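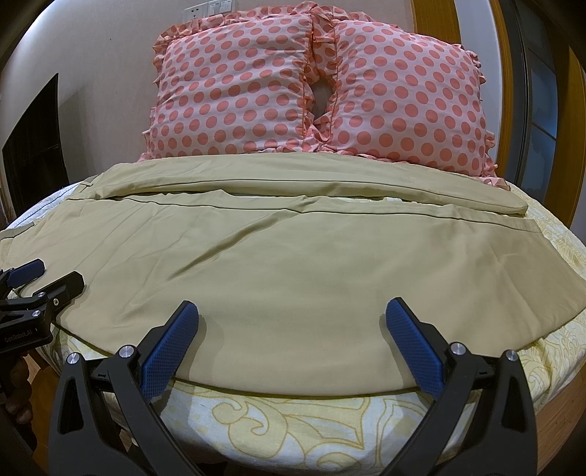
Khaki cover over the yellow paisley, with the top edge folded back and the polka-dot pillows up against the wall.

I've been meaning to write up my bed-making tips for ages, and after the third email from Siobhán Fahy asking how I get a cover to lie flat (hi Siobhán!) I finally sat down with a cup of tea to do it. The post is dated July 22, 2024, so if you come across it in winter, please pretend I said something about flannel.

First off, the layers. I like a patterned fitted cover on the mattress with a plain one on top. The pattern gives you something cheerful when the plain one is turned back, and a plain khaki or olive goes with pretty much anything, even frilly pink pillows. My sister thinks pink dots and yellow scrolls in one bed is a bit much. I think she has a gray bedroom and it's making her sad!

Start at the bottom layer and get it properly tight before you put anything on top. I used to skip this and figure the top cover would hide the lumps. It does not hide the lumps. It drapes over them and makes them look bigger, and then you're tugging at two layers at once with your arm stuffed up to the elbow. Pull each corner down and under, then run your flat hand from the middle out to the sides. If there's piping along the edge, use it as your guide line, and keep it running straight along the mattress edge all the way down. When the piping wanders, the fabric above it has twisted.

Now the top cover. Don't unfold the whole thing in the air and fling it, whatever they do in the commercials. (I knocked a lamp over that way in our old place in Clamville, and it was a nice lamp.) Lay it on the bed still folded, get the long side lined up with the mattress, and open it out one fold at a time. If you've got somebody to take the other side, the two of you can walk a fold up the bed together and it goes much faster. Agree on which end is the top before you start. Ask me how I know.

Wrinkles! Most creases from the linen closet run in straight lines where the cover was folded, and those will relax on their own by bedtime. The ones that bother me are the long diagonal ones. A diagonal wrinkle nearly always means one corner is being pulled harder than the one across from it, so smoothing with your hand won't do a thing. Let go of the tight corner, give it a little slack, and pull gently at the other end. If it's still creased after that, I fill a spray bottle with plain water, mist it very lightly and smooth it again with my palm. Go easy and let it dry before you pile things on it. 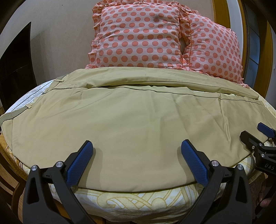
Spread out flat, with the little fabric tabs down the left side.

If your cover has tabs or a border strip sewn along the side, use them! I ignored mine for years. They make a handy marker for getting both sides to hang evenly, and you can take hold of one gently to shift the cover over an inch without bunching up the middle. Gently is the word, though. Gobnait Costello ripped one clean off hers and had to sew it back on with the wrong color thread, and she still points it out to guests.

On to the fold at the top. I turn the top edge back toward the foot of the bed so the hem shows, and I leave the fold a bit soft. You can press it knife-flat if you like the hotel look, but a soft roll hides a crooked hem much better, and my hems are always crooked. Make the fold before the pillows go on. If you do the pillows first you'll only have to move them again.

Pillows with ruffles want a good shake, held by the bottom corners, and then a quick run of your fingers along the frill to flip out any bits that got tucked under. Stand them upright, side by side. In the wash I turn ruffled cases inside out and take them out of the dryer while they're a tiny bit damp, then pull the frills into shape by hand. Saves ironing them, and I would rather eat the pillow than iron a ruffle.

A few odds and ends:

Wash a dark or khaki cover by itself the first couple of times, especially if it's going to sit on top of something pale.

Store the plain cover folded inside its own pillowcase if it came with one. You'll never hunt for the set again.

Twice a year (I do it in April and again when the heat comes on) strip everything and leave the mattress bare for the morning with the window open.

Small wrinkles right after you get up will smooth out easier if you leave the bed turned down for 20 minutes first. I go and make breakfast. The whole job takes me 10 minutes after that, a little more when the cat is helping.

Next time I'll do the linen closet, which is a disgrace at the moment. If you have a good way of folding a fitted sheet, put it in the comments, and please use small words!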